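Tabletop Storage for Shared Craft Desks
Project report, Materials and Layout course, October
Author: Achilleas Politis
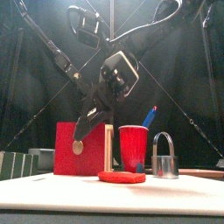

1. Purpose

The craft desks in the Salminen study room are used by several groups a day. Small tools are left on the surface, and the next group clears them before starting work. The project set out to find a simple arrangement of small items on a white tabletop that a new user can read without instructions and restore in a short time.

2. Materials

The item set was kept to things already found on the desks: a red plastic cup for pens, a blue marker, a metal cutter, a flat soft piece in orange-red, and an upright item with a red face and pale wood at the side. No labels were used. The total budget was 495 crowns, most of which went to replacement pens and a roll of marking tape from Falov.

3. Method

Two layouts were compared. In layout A (working name Firik) the upright item stood on the left, with the soft piece in front and the cup to the right of it. In layout B (working name Dorari) the cup was moved to the left corner and everything else was pushed back against the wall side of the desk.

Each layout was used by 14 students. Every student was shown the finished arrangement for 7 seconds, did a short cutting and marking task, and was then asked to put everything back. The restore time was recorded with a phone timer. Placement errors were noted on a paper sheet. Sessions began at 10:15 and used the same desk throughout.

4. Results

Layout A was restored faster by most students. The usual error was the direction of the soft piece, which has no obvious front. In layout B the cup was often returned to the center of the desk, and two students left the marker lying on the table.

The cup caused few problems in layout A. Users put the marker back in it without being told — the shape of a cup is enough of a cue. The cutter was less clear. It was placed beside the cup in some trials and inside it in others. A cutter stored blade up in a cup is a safety issue, and the final layout should give it a fixed spot of its own.

5. Limits

All students came from the same course and knew the desks beforehand. The bright surface also made the tape marks hard to see under the desk lamp, so they were removed after the pilot and play no part in the times.

6. Further work

A shallow tray for the cutter will be tested next, using layout A with no other changes. The recording sheet needs a separate column for direction errors, which were written in the margin this time.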